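Section 6. Sealing and Caring for a Marble Countertop

Read this section through before opening the Wolent sealer. The work takes one evening for a standard kitchen, plus the curing time, and the counter can't be used until it has cured.

Before you start

Marble is a soft, porous stone. Sealer slows down oil, wine and coffee so you have time to wipe them up. It does not stop etching, the dull marks left by lemon juice, vinegar and tomato. If your counter already has etch marks, see Polishing Out Dull Spots in the next section and do that work first. Sealer applied over an etch mark will not hide it.

Check whether the stone needs sealing. Put a spoonful of water on the counter near the sink and leave it for 15 minutes. If the stone under the water turns darker, it is ready for a new coat. If it stays the same color, wait a few months and test again.

Note: Houses in Unville built before 1993 often have counters that were waxed at the factory. Wax keeps sealer out. Remove it with a stone-safe stripper and let the counter dry overnight before testing.

What you need

Wolent stone sealer, one bottle
Astar neutral cleaner
Two white cotton cloths, washed without fabric softener
A foam applicator pad
Nitrile gloves
Painter's tape

Preparing the counter

1. Open a window and turn off any pilot lights or gas burners nearby.

2. Move food, dishes and cutting boards to another room. Close the drawers under the section you are working on, so drips don't run inside.
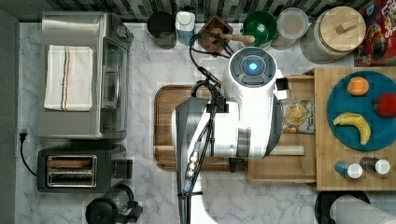
3. Wash the stone with Astar neutral cleaner mixed as shown on the bottle. Rinse with plain water and wipe it down.

4. Let the counter dry for at least eight hours. Stone that looks dry can still hold water, and sealer applied too early may leave a cloudy haze.

5. Tape along the wall and around the sink. Press the tape down with a fingernail at the corners.

Applying the sealer

6. Put on gloves and shake the bottle. Pour a small amount onto the foam pad, never directly onto the stone.

7. Start at the end farthest from the door. Wipe on a thin, even coat in strokes that overlap slightly.

8. Leave the coat for five minutes. If an area soaks it up and looks dry, add a little more.

9. Wipe off all the extra sealer with a dry cotton cloth. Change to the second cloth when the first one drags.

Caution: Do not let extra sealer dry on the surface. It leaves a sticky film — if that happens, wet a cloth with fresh sealer, rub the spot and wipe it dry at once.

10. Wait 2 hours, then apply the second coat the same way.

11. Remove the tape and keep the counter dry for 24 hours.

Caution: Lay used cloths flat outdoors until they are fully dry before throwing them away.

Daily care

Wipe spills as soon as you see them. Use warm water and a drop of dish soap, then dry the stone with a soft towel. Window spray, bathroom cleaner and anything containing bleach or vinegar will dull the finish. Keep felt or rubber feet under anything heavy that gets moved often, and brush away crumbs and sugar before sliding it. Put a trivet under hot pans — marble can take some heat, but a sudden change may crack it along a vein.
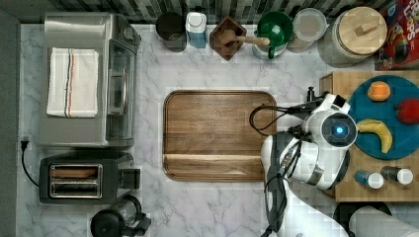
How often should the counter be resealed?

Every 6 months near the sink and stove, and once a year elsewhere. Repeat the water test each October and go by the result if it differs from the schedule.

Stains that stay after washing

Oil stains look dark and have no clear edge. Mix baking soda and water to a thick paste, spread it over the stain and cover it with plastic wrap taped down on all sides. Leave it overnight, lift it off with a plastic scraper and rinse. Older stains may need a second round. Reseal the spot once the stone is dry.

For rust or ink, contact Glória Torres at the Peeters service desk before trying anything stronger.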